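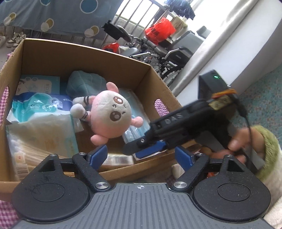 M. Cruickshank

Chapter 6
Street Events and the Host Town

A street event differs from one held in a hall or a fenced field. It has no gate, so there are no tickets to count, and people who live on the route are part of it whether they planned to be or not. This chapter looks at how small towns prepare for that.

The main case is the Lantern Walk at Starnside, held each February. Starnside has 1,865 residents and one main road. On the night of the walk the road is closed for five hours, and buses turn back at Kirnby. Shops may stay open, but deliveries must be finished before the closure begins.

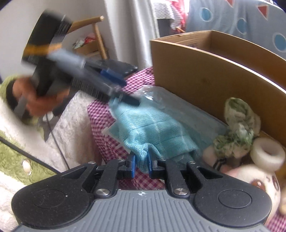

Teal cloth gripped between two blue pads.

The first part of the chapter deals with permission - who gives it, how early to ask, and what the town expects in return. The second covers road closures, stalls and noise. The third turns to clearing up, a cost that first-time organisers often leave out of the budget.

Key terms are listed at the end of the chapter, followed by 11 short exercises. Readers who have not yet covered crowd flow should go back to Chapter 5 before starting.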